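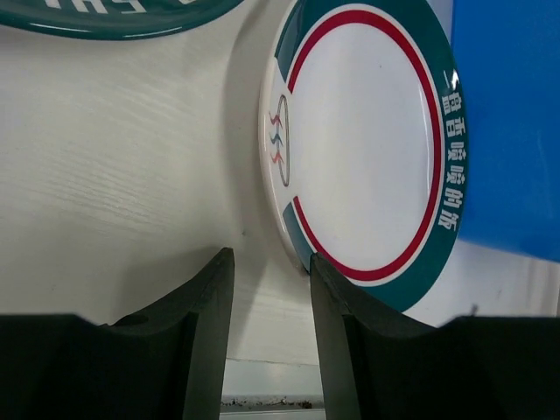

Melur wants us to stop changing two things at once. Her message came in before I had the arm powered up: the plate task went from bad to passable last time, and she can't tell from the log whether that was the new approach angle or the slower close. Fair point. She asked for one change per block of runs, with the change written down before the block starts, and that's how I did it.

May, start 4:10 p.m., alone until 5.

Task is the plate pick for the club demo. Plate lies on the white table, gripper comes down at the near side, one finger goes under the rim, close, lift, place in the bin. A run counts only if the plate ends up in the bin without a person touching anything. Regrasps are allowed, one per run.

Block A. Same settings as the last entry, no changes. 15 runs, 9 counted. Four of the failures were the finger pushing the plate along the table before it got under the rim. The other two got the rim but the plate turned in the grip on the way up and I stopped the arm.

Block B. Only change: approach height lowered by 2 mm. 15 runs, 11 counted. Pushing happened twice. Fingertip scraped the table on one run, you could hear it. I would not go any lower until we have a softer tip.

Block C. Height back to the block A value, closing speed cut to half. 15 runs, 8 counted. So the slow close on its own does not help, at least not in this many runs. It also adds a couple of seconds to every cycle, and we have a time limit at the demo.

Frauke Hagedorn came in during block C and watched the wrist camera view for a while. Her comment was that glossy plates give the detector trouble when the ceiling lights are all on, and that the box it draws jumps to the printed rim and back. I saved the detector output for the last five runs of C so we can look at it together. In two of them the box does jump. I didn't see that in A, but I wasn't saving it then either.

Training data: the set is at 4,000 frames now, of which 84 have no label file. I think those are from the session when Nenell crashed and we restarted it without checking the output folder. They are listed in missing.txt. Please don't delete them, they can be labeled by hand. I did the first few and it takes under a minute each.

Other things
The left finger screw was loose again after block B. Tightened it, no thread lock, we're out.
Gidey config is saved as plate_b. The old one is still there as plate_a. Don't overwrite either.
Emergency stop tested at the start, OK.
The table had moved a little against the tape marks. I pushed it back and redid the calibration before block A, error was within what we normally get.

Next time: block D, block B height with half the ceiling lights off, nothing else changed. Save detector output from the first run. If somebody has time before that, look at whether the regrasp should start from a higher position, it drags the plate when it fails.

Stopped 6:35. Arm parked, power off, key back in the drawer.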